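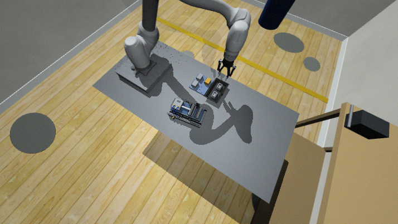

The fault came back on cycle 21. Vaida Kalniņš cleared it, wrote the number in the log, and pressed start. On cycle 23 it came back again.

"Wrist," said Fongchan Sriwong from the Welport desk. He had the cell model on one screen and the torque trace on the other.

"I changed the wrist offset in April."

"Then you changed it wrong in April."

She opened the Raudsepp parameter file and read down the tool block. Mass, center, flange rotation. The mass was correct.
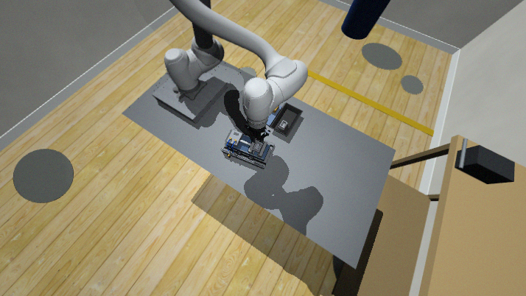

She checked the center twice. It still held the values for the old Oncombe fingers, 30 millimeters short. Every pick since then had been computed for a hand that was in a drawer at Flanside.

"It ran for months," she said.

"At low speed. The controller absorbed it. They raised the speed on Friday."
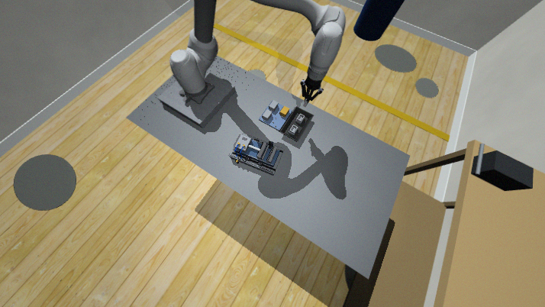 Vaida did not like correcting a number that other numbers had been built on. The approach heights would move, and so would the retract points. She paused the model with the two fingers over the black tray and stepped the tool frame down by hand until the axes sat between the tips. The two inserts stayed in their compartments. She saved the frame under a new name - the old one she left alone - and recomputed the path.

"Run 100," said Fongchan.

"I was going to run 100."
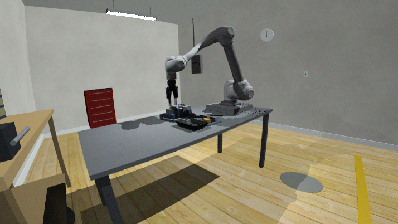 Model view toward the clock side of the table, gripper above the blue and black blocks.

He went for coffee at cycle 21. She noticed that, and kept her hand near the stop key until the counter read 30.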